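Okgate kitchen - table clearing notes
26 June 2019
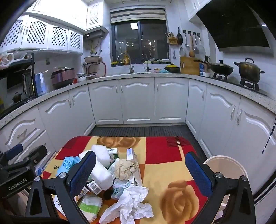 I've been putting off writing up the clearing routine for this kitchen, mostly because I kept changing my mind about it. Short version: the low table is where everything gets opened, so the low table is where everything stays. I used to blame the cabinets (plenty of white doors on three sides, and stuff still doesn't make it into them) but I've come round to thinking the trouble is packaging. The left half is the usual heap, foam pieces in the middle, little cartons behind and beside them, the crumpled beige paper, a big white tissue toward the front, and the right half is clear enough to see the roses on the cloth. That split is what I want to work with from now on. Left is for stuff waiting to be dealt with, right stays open so there's somewhere to put a thing down while you decide about it.

Things I tried in April and dropped:

One big sack, everything in. Fast, sure, but then I had to go through the whole sack again because paper and foam don't go out together in this building. I did that twice and swore off it. Also lost a perfectly good instruction leaflet for the Resari kettle, which I then had to ask them to send again. They did, to be fair, it took 13 days.

Smallest things first. Felt busy, got nowhere! You pick out wrappers one at a time and the heap looks the same size as when you started, and the bits keep sliding down behind the cartons.

What I do now, and please try it this way before you tell me it's slow:

Foam out first. It takes up the most room and weighs nothing, and once it's gone everything that was leaning on it falls over and you can see what you've got. Don't snap it over the cloth. I know it's tempting to make it fit, but the crumbs get into the weave and then you're picking white beads off brown roses for the rest of the afternoon (ask me how I know). If it has to be broken, do it inside a bag with the neck held shut.

Then cartons. Open each one and look in it before flattening. Every one, even when you're sure. Flatten them along the original seams - they come apart much more easily that way than if you just lean on them. Stack them by size on the clear side and tie the stack with string. No tape on the bundle.

Barcodes: small boxes with a barcode on them get put aside until somebody has decided whether the thing inside is being kept or sent back. I threw one out too early with the Ondieki order and the return was a real pain, four emails and a form. Now I cut the barcode panel out once the box is cleared to go, write the date on the back, and drop it in the envelope inside the cabinet door. The envelope gets emptied every 14 days. If you find one in there older than that, toss it.

Paper next. Crumpled paper gets opened out flat, and I mean properly, with your hands, because small parts hide in it. Clean sheets get saved for wrapping, up to one drawer's worth and no more. We had that argument already. Used tissues obviously go straight in the trash. A tissue pack that still has some in it is not waste and goes back on the shelf, and I shouldn't have to write that down but apparently I throw those out too, so it's a note to self.

Wrappers last, the thin crinkly stuff. By then there's nothing left for them to hide under. I scrunch them all into the largest one, which keeps them from floating off when somebody opens the door.

Shake the cloth outside, not over the floor mat. Those ribs hold on to everything, and the vacuum head rides over the top and leaves the crumbs sitting in the grooves. A stiff brush run along the ribs works far better. I tried it across the ribs first, no good.

Timing. Last careful run took me 14 minutes from foam to cloth, and that included a hunt for the string. I'd like it under that, but I don't want anyone rushing the looking-inside-boxes part just to beat a number.

Bags: I've gone over to the Pusaslow paper sacks, which come in a pack of 400 and will probably outlive me. They stand up on their own, which is the whole reason I like them, and you can have one for foam and one for paper open side by side on the floor without a third hand. The bottoms go soft if anything damp gets in, so rinse-outs and tea bags stay away from them. I did wonder about lining them and decided it was silly.

Still open:

Where the string lives. I vote for a hook inside the end cabinet, at a height where I don't have to kneel.

Whether we keep any foam at all. Somebody wants the long blocks for propping up shelves while glue dries. Fine by me if they're taken away the same day, otherwise out they go.

The cloth itself needs a wash and I haven't checked whether that red runs. Will try a corner in cold water over the weekend and write down here how it went, before I put the whole thing in with anything white.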